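Opinion > Home Life > At the Table
Search articles Go

I've come around to thinking a good tablecloth should be used on an ordinary morning, crumbs and all. My mother saved hers for company, bless her, and in 23 years I believe it saw 11 dinners.

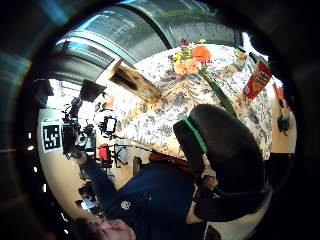
A reader in Gevham wrote to say that's fine until somebody spills the beet soup, and that she still keeps hers in the drawer.

I do see her point! But cloth washes, and a few flowers on a pretty print (even the grocery store kind) can make toast feel like an occasion.

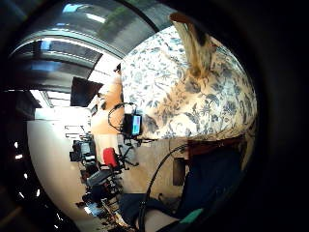
Mine has been through the laundry more times than I'd care to admit, and the faded spots are the parts I'm fondest of now.
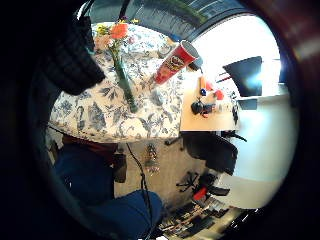
Getting the Stains Out

Cold water, plain soap, and a little patience.

Contact us | © Jokwood Home Pages | Back to top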